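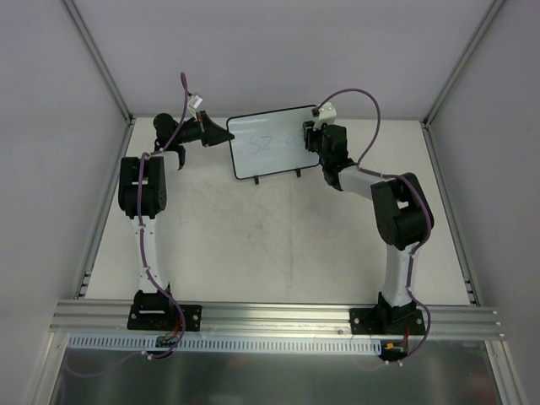
Tevcombe sells and repairs small whiteboards for desks, classrooms and kitchen counters. Most of the questions we get are about cleaning, ghosting and how to keep a board from sliding or tipping, so they come first on this page. A small board standing upright on a white tabletop is the setup we are asked about most, and the answers assume that kind of use unless they say otherwise. Ordering and returns are at the bottom.

How often should I clean my board?
Wipe it at the end of each day you write on it. Marker that sits overnight still comes off dry. Marker that sits for a week usually needs spray.

What should I wipe it with?
A dry microfiber cloth for everyday writing. For anything that stays behind, use a cloth dampened with plain water and a drop of dish soap, then go over it with a second damp cloth and dry it. Paper towels are fine on our enameled steel boards. Do not use them on the Miment line, which has a softer coating and picks up fine scratches.

Can I use rubbing alcohol?
Yes on enameled steel, no more than once a week. On Miment boards, keep it for permanent marker only.

Someone used a permanent marker. Is the board ruined?
Probably not. Draw over the line with a fresh dry-erase marker, wait a few seconds and wipe. Repeat until it is gone. Small marks take two or three passes.

What is ghosting, and does it mean the board is worn out?
Ghosting is the faint gray or colored shadow left after erasing. On a newer board it is almost always old ink in a film of dirty eraser dust, and a proper wash takes it off. If the shadow is still there after two washes, the coating is worn in that spot — it can't be repaired at home.

My board tips forward when I erase it. What can I do?
Hold the top edge with your free hand and wipe downward. If it still tips, check that the feet are pushed all the way in. The Lavoie stand has a wider base than the standard feet and fits every board we have made since April 2019. It is sold separately.

It slides on a smooth table.
Wash the rubber pads under the feet with soapy water and let them dry. Dust is the usual cause. Replacement pads come in packs of four.

Can I leave it in a sunny window?
You can, but the ink will bake on faster and red is the worst for this. Erase it before you leave for the weekend.

Do magnets work?
On enameled steel, yes. On Miment boards, no.

Are both sides usable?
On desktop models, yes. Wall models have a plain back.

How long does a board last?
Brock Ross in our repair shop has a desktop board he has used for 15 years, but he washes it properly. With daily classroom use, expect to resurface or replace a Miment board sooner than a steel one.

Do you resurface old boards?
Yes, using Plerov film. Send us the width and height before shipping anything. The longest side we can take is 600 mm. Turnaround is 7 working days from the day the board reaches us.

What is your return policy?
Unused boards can come back within 30 days in the original carton. Markers and opened cleaning spray can't be returned.

My question isn't listed.
Use the contact form and include the model number from the sticker — it is on the underside of the left foot on desktop boards and on the back of wall boards.

Page last updated 2023-07-26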